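夹爪选型比对 第三次碰头会纪要

日期：5月27日，星期日
主持兼记录：Mohsin Butt
参加：Tasomus 硬件组、Plirkico 采集组、Khattak 控制器组（线上）

一、上次遗留事项
Dodari 控制板的固件已换成新版，串口掉线的问题本周没有再出现，先观察，不关闭。备用指垫到货40片，入库单由硬件组补。

二、手持夹爪试用情况
采集组汇报了小冰箱取放任务。两种手持夹爪（下称甲、乙）各由同一批操作员使用，共录得有效片段114条。甲型外壳较宽，进冰箱门时操作员习惯把手腕外翻，肩部容易累。乙型较轻，但合爪到底时手感发涩，有操作员反映分不清是夹住了还是到了限位。
胡萝卜横放在冰箱底面时，两种夹爪都要压低前端再合爪。硬件组认为指垫前缘可以削薄一点，采集组同意先改一副试试，另一副保持原样做对照。

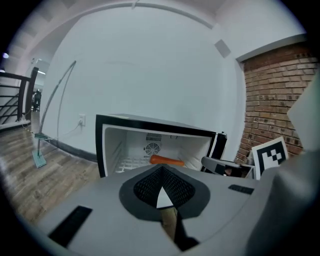

第2期 第3页

冰箱靠墙放，门向右开，夹爪从右侧接近时离门边近。采集组提出把冰箱整体往外挪，控制器组不同意，理由是前面的数据都按现在的位置录，中途改动会影响比较。讨论后决定：本轮不挪，下一轮开始前统一调整并重新标定。
标定板目前靠在砖墙前，没有固定。会上定为加底座，底座位置在地板上贴胶带标出，每次开录前核对。

三、相机
腕部相机装在夹爪上，对准冰箱内部时，白色内壁容易过曝。控制器组建议锁定曝光，采集组担心锁定后冰箱外面偏暗。双方各录一组，参数写进文件名，下次会上放在一起看。
相机支架螺丝有松动的情况，硬件组改用防松螺母。

四、控制器
Khattak 组报告，夹爪开合信号到控制器的延迟约200毫秒，比预想的大。初步判断是滤波窗口设得太长，不是线缆问题。Mohsin Butt 要求先把滤波关掉测一遍原始值，再谈要不要换板。
机械臂回放暂缓，等延迟查清再排。

五、待办
硬件组：削薄指垫一副，更换支架螺母，补入库单。
采集组：标定板底座，曝光对比录制，整理操作员意见表。
控制器组：关滤波复测延迟，结果发邮件组。
选型结论原定本次给出，现推迟，最晚9月定下。

六、其他
乙型的报价单已过有效期，由 Mohsin Butt 联系供货方重开。下次开会时间另行通知。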